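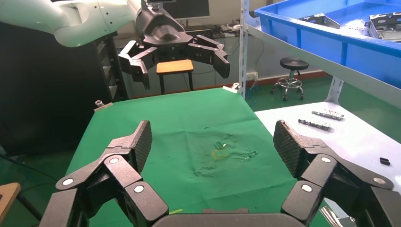 Getting wax out of a tablecloth, and what I did with the rest of April

My grandmother's tablecloths came to me in a box last spring and I put off dealing with them for most of a year. There were linen ones, a couple of cotton ones, and one heavy green felt that used to go under the others to protect the wood. I finally started on them in April, on a Sunday when it was raining too hard to do anything in the yard.

Candle wax was the main problem. I had always heard you should iron it out through a paper bag, so I tried that first. It works on plain white cotton. On the linen it left a greasy ring that took two more washes to shift. Now I put the cloth in the freezer overnight, crack off what I can with the back of a butter knife, and only then get the iron out, on low, with plain paper towels. The towels have to be changed every time they pick up wax or it goes straight back in.

Felt is another matter. Wool felt should not go near hot water, and I don't trust the iron on it either. I brushed ours with a clothes brush and dabbed the worst of it with cold water and a drop of dish soap. It looks better than it did. There is still a mark near one end that I have stopped trying to fix.

Old food stains on linen come out more often than I expected. I soak them in oxygen bleach, lukewarm, for as long as I can stand having the bathtub out of use. The longest was 16 hours. The tub water was the color of weak tea by the end and the cloth came out a shade lighter all over, so I had to do the napkins as well to keep the set matching.

One cloth has "1902" stitched in the corner in red thread, with no initials. I don't know whose it was. The family was in Plavmont by then, and there was a dry goods store there called Boersma that sold table linen by the yard, so that is my guess. I washed that one by hand in the sink and dried it flat on towels on the spare bed. The red did not run, but I tested it first with a damp white rag pressed on the back of the stitching.

I asked at the dry cleaner on Corngate what they would charge for the big banquet cloth and they quoted me 241 dollars for cleaning, pressing and a small repair at the hem. I did it at home. The pressing took most of an evening. Linen has to be ironed while it is still damp, and a cloth that size dries at one end while you are working on the other – keep a spray bottle next to you.

For storage I roll them on cardboard tubes with acid-free tissue. Folding is what wears the lines into them. The tubes came free from the fabric store in Vasow, which throws them out at closing time if you don't ask. I skipped starch on everything, as I've read that it attracts insects in storage, and I would sooner starch a cloth the day I use it.

Still to do are the crocheted place mats, which have gone yellow and which I am a little afraid of.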